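About us

Wadudstead Blocks began with a shed in Ullville and a box of beech offcuts that Imani Kariuki had been promising to throw away for the better part of a year. She sanded a few of them instead, painted them blue because blue was the tin that was open, and gave them to her nephew. He ignored the train set he had also been given. We have been trying to live up to that afternoon ever since.

We make, mend, sort and lend building blocks. It is a small living and a slightly odd one to explain at weddings.

What we do

Most of our work is the lending library. Nurseries, childminders, village halls and the occasional grandparent borrow a set for a term, return it in whatever state they return it in, and we put it right again. There are 191 sets on the shelves at present, from the Hutard (blocks, cubes and cylinders, three colours, good for about any child who has stopped eating things) to the Phùng, which is for people who want to build a cathedral and have cleared their diary.

The Hutard is named after the lane our first workshop stood in. The Phùng is named after the customer who asked for it, and then asked for it to be bigger.

We also sell spares. If you have lost one yellow cylinder, we will sell you one yellow cylinder. You would be surprised how many toy companies won't, and how much post we get on the subject. Last year we sent out 1,076 single pieces, and the cylinder is still well in front. It rolls, and every sofa in the county slopes the wrong way.

Who we are

Imani runs the workshop and decides what counts as finished. She has opinions on corners and will share them.

Hậu Trình joined us in May of our second year to look after returns for a fortnight and has not yet been relieved. The sorting system is Hậu's. Before that we kept everything in one very large tub and a spirit of optimism.

There are two part-timers, both of whom asked not to be described on the website, so we shan't.

How sorting works

Every set that comes home gets tipped out, wiped, checked for splinters and teeth marks, and put away by colour. Red goes with red, blue with blue, yellow with yellow. We tried sorting by shape for one spring and it led to long conversations about whether a cube is a short block. It is, according to Hậu. Imani has not conceded.

Colour also has the advantage that visiting children can help, and they are usually stricter than we are. A blue block in the yellow bin will be reported at once and at volume.

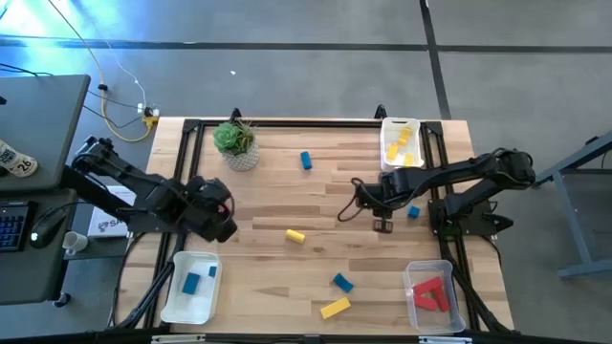
Bins out at the sorting table: red, blue and yellow, with a few still to go. The succulent supervises.

Pieces that are chipped but sound go into the mending box. Pieces past mending are sold by the bag as doorstops, and nobody has complained about one yet.

Borrowing from us

Join as a household or as a group. You choose a set, keep it for a term, and bring it back with as many of its pieces as you can find. We don't fine anyone for missing blocks. We do write the number on a card and send it to you, which people tell us is worse.

If you would like to visit, write first, as the workshop is narrow and the kettle only does four mugs. Donations of old wooden blocks are welcome in any condition short of charred. Please take the jigsaw pieces out before you post them - we have 47 now, all sky.

Page last updated 29 April 2023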